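Teaching a Robot Arm to Put Away the Toy Food: Project Report

Tukine Makers, student build reports

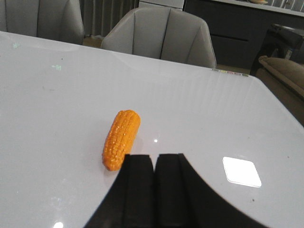

I wanted a project I could finish at home in one semester, with an arm that would pick up a piece of play food from a table and drop it in a bowl without me touching the controls. That was the whole goal in September, and I wrote it on a sticky note so I wouldn't keep making it bigger. (I made it bigger anyway. More on the second bowl later.)

The project is called Utar. It doesn't stand for anything, it was just short enough to type as a folder name.

What I was trying to find out

Picking something up sounds easy until you write down what has to happen. The arm has to find the object, decide which way it's lying, turn the wrist so the fingers close across the narrow side, go down far enough but not into the table, and close without squeezing the thing out like a bar of soap. My question was how much of that I could get from a single camera on the wrist, with no second camera looking down from above. Most of the student builds I read used two. I had one, and I really wanted to see how far it would go!

Setup

The arm is a secondhand Ustirik desktop model with a two-finger gripper. The base sits on a board that I clamp to the table, and everything runs from my laptop. I started out with the arm on the workbench at the Castaño Street shared shop, which has great tools and terrible table space, so after two sessions I moved the whole thing home and only went back to the shop to drill and cut.

For objects I used plastic play food. It's cheap, it's light, it doesn't mind being dropped, and the shapes are all different. The corn cob became my main test piece. It's longer than it is wide, so the angle matters a lot, and its bumpy rows of kernels give the fingers something to catch on. It's also very, very orange, and on a white table that makes it a great place to start.

Finding the corn

My first version was plain color matching. Take the camera picture, keep the pixels that are orange enough, find the biggest blob, call that the corn. I shrank the picture to 64 pixels on a side to make it fast, and it was fast, and it was also wrong about the angle nearly all the time. At that size the cob is a little smear. I went back to a bigger picture and gave up some speed.

The second problem was shine. A glossy table throws back every light in the room, and a bright patch near the object can wash out its edge. The kernels do it too, since each bump picks up its own little highlight. To the program those dots were white and not orange, so the blob came out full of holes. Filling the holes before measuring the shape fixed most of it. It took me an embarrassing number of evenings to think of that and then four lines of code to do it.

Turning the wrist

Once I had a clean blob I fit a long, skinny rectangle around it and used the long side as the direction of the cob. The gripper then has to close across that, so the wrist turns 90 degrees from the long side. I had the sign backward for a week. The arm would look at the corn, turn with total confidence, and try to pinch it end to end. If you build one of these, test with the object lying diagonally. Straight up and down or straight across can hide a backward sign, and a diagonal shows it right away.

Going down

The wrist camera can't see much once the fingers are close, so the last part of the move is done blind. The arm stops above the cob, takes one final look, and goes down to a height I measured by hand. I don't love this. It works on a flat table and it would fail on anything else. I glued thin rubber to a test pair of fingertips at the shop, but they came unglued and I went back to the bare ones.

Learning from practice runs

After the hand-written version was working, I tried the part I was most excited about. I steered the arm myself and recorded the camera view and the joint positions, then trained a small network to copy me. My target was 1,000 recorded pickups. I didn't get there before the report was due, and the network I trained on what I had is good when the cob is near the middle of the table and pretty wild near the corners. I can tell why, too. I kept putting the cob down in the same comfortable spots when I recorded. Next time I'm going to draw the positions from a list so my own habits stay out of it.

Results

I ran 8 trials in a row with the hand-written version for the class demo, cob placed by someone else each time. It got six. Both misses were near the far edge of the table, where the arm is stretched out and the wrist can't tilt enough to look straight down. The learned version got four under the same rules, and three of those were honestly prettier to watch, one smooth move in place of my stop-look-go-down routine.

The second bowl was supposed to be for sorting by color. The arm can do it if I tell it which bowl. It can't yet choose for itself.

What's next

Finish the recordings, add the rest of the play food, and try a matte tablecloth to see how much of my trouble was just glare. I also want to put a cheap touch switch in one finger so the arm knows when it's holding something. The code is a mess, but I'm cleaning it up and will share it with the club folder when it runs on a laptop other than mine.

Filed under: Student Builds, Robot Arms, Home Workshop
Posted 19 October 2021

3 comments

benchgoblin: The backward sign thing got me too, on a pen plotter. Did you try a polarizing filter for the glare? A scrap of film over the lens might be quicker than the tablecloth.

solder_and_tea: Love this! How do you handle the cob rolling when a finger bumps it on the way down?

utar_build (author): Thanks both! No filter yet, that's a great idea. For rolling, I open the fingers all the way before going down, and if it still rolls I count it as a miss.

We use cookies to remember your settings and count visits. Accept | Manage choices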